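Category: TV & Screens / How It Works for Kids
4 min read

How Does a TV Show Get Another Season?

You finish the last episode of a show you like. The story isn't over. Then you wait, and one day an adult says, "It got renewed." Or they say, "It got canceled." Somebody made that choice. This page explains who they are and how they make it.

What is a season?

A season is a group of episodes that are made together and shown one after another. One season might have 10 episodes. Another might have only 4. The number depends on the kind of show and how much money there is to make it.

When a show is renewed, it means the company has agreed to pay for more episodes. When it is canceled, the company has decided to stop paying. A canceled show doesn't disappear. You can often still watch the old episodes.

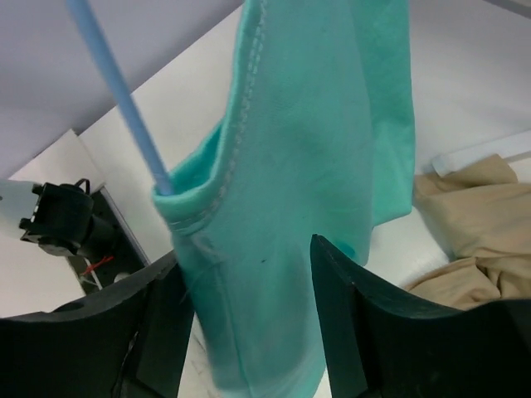
Who decides?

A TV show usually has two sides. One side makes it. These people write the scripts, build the sets, film the actors and put the pieces together. They are called the production company.

The other side shows it to you. This can be a TV channel, also called a network, or a streaming service. The people who work there and choose the shows are called programmers or executives. They decide whether a show comes back.

Take a made-for-kids puppet show called Gendness. A small company named Lirnimura makes it. Lirnimura can want a second season very much, but it needs a channel to say yes and help pay the bill.

What do they look at?

The first thing is how many people watched. For a TV channel, this number is called a rating. It would be hard to ask every home what was on, so a measuring company asks a smaller group of homes and uses them to work out the rest. Imagine a town with 3000 homes. You could study a small part of them, as long as you picked a good mix of families, and get a fair idea of what the whole town watched.

A streaming service can count in a different way. It knows when someone presses play. It also knows when someone stops. If 69 out of every 100 viewers finish the whole season, the service may think that is a good sign. If most people quit during the first episode, it may not be.

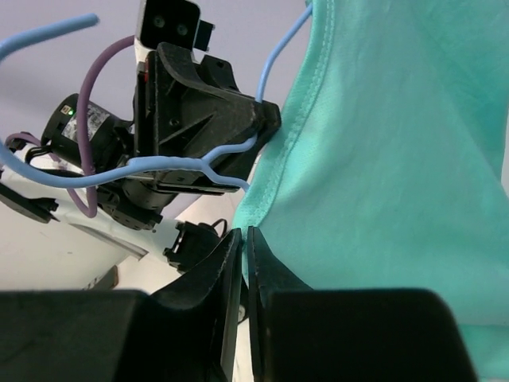 The second thing is cost. A show with dragons and big battles costs a lot. A show where families send in their own funny videos costs much less. A cheap show can be renewed with a small audience. An expensive show needs a big one.

The third thing is time. Actors and writers may be busy with other work. Kids who act in shows also grow. If a character is supposed to be eight years old, the company can't wait five years to film the next part.

Why does it take so long?

Say Gendness is renewed in July. The writers start planning right away, and that can take months. Then come the puppets. The workshop, Vávra, has to fix the old ones and build new ones. Filming comes next. After that, editors choose the best shots, and other people add music and sound.

A cartoon can take even longer, because every movement has to be drawn or made on a computer.

Can viewers help?

A little. Watching the show is the main thing, and watching it soon after it comes out helps more. Some fans write letters. Now and then a canceled show is picked up by a different channel. If the first channel drops Gendness, another one, such as Umov, could decide to pay for it. This does not happen often.

Words to know

Renew: to agree to make more of a show.
Cancel: to stop making a show.
Pilot: a first episode, sometimes made as a test before the rest.
Finale: the last episode of a season or of the whole show.

Comments (3)

puddlejumper: I read this with my son. He wants to know if the actors find out before we do. Does anyone know?

Mrs. T, Room 12: Usually yes, but sometimes only by a day. We used this page in our media unit and the part about ratings was useful.

catfan_9: my favorite show got canceled on a cliffhanger and i am still mad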